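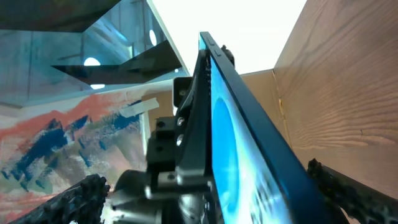

3. What we bought, and what we would buy next time

When we started in June we had a budget of $2000 for the gripper part of the project, and I remember thinking that was a huge amount of money (it was not!). Garba Okoro made the first spreadsheet, and most of this section comes from his notes, with my additions wherever the prices changed on us.

The fingers were our biggest argument. We wanted to hold flat things like a tablet-style screen, and the ribbed, rubber-like finger surfaces looked right for that, so we asked for quotes from Gakport and Stirneo. Gakport was $90 a pair and Stirneo was a little more, but Stirneo could ship in 18 days and Gakport couldn't give us a date at all. We went with Stirneo and ordered 2 pairs so there would be a spare set in the drawer.

Screws and brackets we had put down as "misc," and I'd really urge next year's group to give them their own line. Ours kept growing every time somebody changed the wrist design, and shipping on small orders adds up faster than you'd think.

Still open on the list: a second wrist camera from Trurkell, and a proper case for moving everything between buildings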